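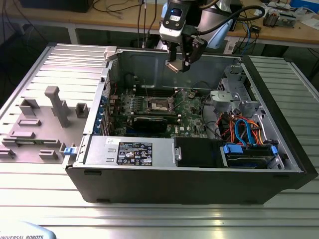 常见问题：旧台式机的回收、数据清除与折价

本页适用于通过 Drisdale 门店或上门取件交付的台式整机。笔记本、一体机和服务器另见相应页面。条款由 Surachet Jitpraphai 负责维护，最近一次修订在八月。

哪些设备可以送收？

可以送收的是带机箱的台式主机，不限品牌，不要求能开机。缺内存、缺硬盘、缺电源的机器同样接收，按缺件标准计价。机箱严重变形、有明显进液痕迹或过火痕迹的，只作材料回收，不折价。显示器、键盘、鼠标需单独登记，不能与主机合并为一件。

送来之前需要自己拆硬盘吗？

不需要，也可以拆。自行拆下硬盘的，请在登记单上勾选“无存储介质”，以免入库后反复核对。部分机型的主板上另有 M.2 固态盘，位置常在显卡下方或散热片背面，容易遗漏。只拆了 3.5 英寸硬盘而留下 M.2 盘的机器，仍按含存储介质处理，走完整的清除流程。

数据用什么方式清除？

机械硬盘做全盘单次覆写，覆写后抽读校验。固态盘使用盘体自带的安全擦除指令，不支持该指令的型号直接物理粉碎。加密盘先销毁密钥，再执行上述步骤。校验失败的盘一律粉碎，不再尝试第二次。

清除证明包含哪些内容？

证明上列有盘的序列号、容量、清除方式、校验结果和操作时间。主机的资产编号需由送件方在登记时填写，我们不代为抄录。证明以电子文件发送，保存期内可重复下载。已粉碎的盘不返还碎料。

折价如何计算？

折价由三部分相加：处理器、内存、显卡。主板、机箱和电源合并为一个固定档位，不逐件估价。处理器按插槽代数分档，同代之内不再细分主频。内存按总容量计，不计条数。独立显卡需能点亮并通过显存测试，集成显卡不计价。单台折价上限为 3,000 元，超出部分不累计到下一台。

检测时会打开机箱吗？会不会拆散热器？

每台都要开盖。型号信息以板载标识和部件标签为准，系统内读取的数据只作参考，原因是旧机常有更换过部件而未更新记录的情况。处理方式是卸下侧板，主机侧卧，主板朝上，先查存储介质，再查插槽和接口。如第二张图，机箱侧卧在带槽的铝制工作台上，侧板已卸，夹爪下方即处理器散热器一带；核对处理器型号时要取下的就是这个部件。散热器取下后，原有导热材料视为失效，退回的机器会重新涂抹，不另收费。原厂散热器的卡扣如已老化断裂，以同规格件替换，不影响估价。

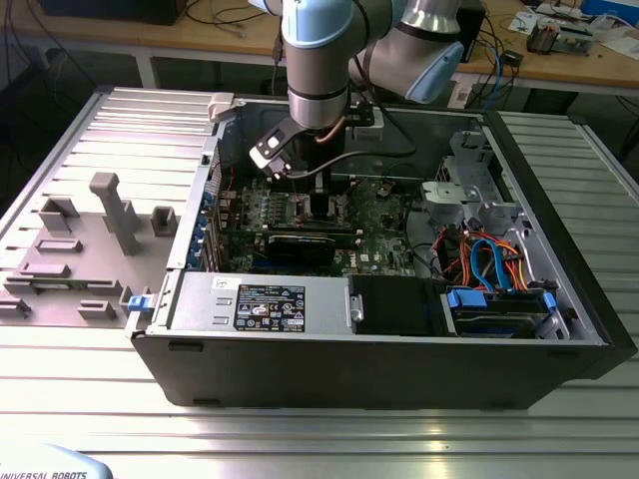
估价不满意可以取回吗？

可以。估价发出后五日内提出即可，主机按原配置退回。需要注意，数据清除与估价同步进行，取回时硬盘多半已经清空，数据不能恢复。希望保留数据的，请在登记时选择“先估价后清除”，处理时间相应延长三日。逾期未答复的，视为接受估价。

企业批量送件有什么要求？

一次送件满 19 台可以安排整车取件，不足此数的按单件上门收费。请事先提供清单，至少包括机型、数量和资产编号三列。清单与实物不符时，以实物为准，差异会在入库报告中逐条列出。上一批较大的入库为 1,036 台，从取件到出具全部证明用了六周，可供排期参考。

机箱需要原包装吗？

不需要。单台送件请用硬纸箱，四周留缓冲，独立显卡较重的机器建议先拆下显卡另行包裹。批量送件可直接码托盘，层间垫纸板，最多四层。运输途中显卡受力导致插槽损坏的，按到货状态估价。

拆下的部件去哪里？

通过检测的内存和显卡进入翻新库，由 Bruron 复测后销售。不合格的电路板按含铜量分级，交 McPhee 冶炼。钢制和铝制结构件就近压块。塑料面板视阻燃剂标识分拣，无标识的不进入再生料。纽扣电池在开盖环节取出，单独存放。

可以指定某个部件退回吗？

可以，仅限内存、独立显卡和硬盘，每台最多两件。指定退回的部件不计入折价，运费由送件方承担。处理器不单独退回，针脚或触点在取下后的损伤难以界定责任。

款项何时到账？

个人送件在确认估价后三个工作日内付款，企业送件按月结算，需提供开票信息。折价也可转为 Drisdale 门店余额，转换后不可提现，有效期两年。

在哪里查进度？

登记单右上角有受理号，在查询页输入受理号和预留电话后四位即可。状态分为已登记、已入库、检测中、已估价、已完成。“检测中”超过十日未更新的，请致电门店并报受理号，上午九点至下午五点有人接听。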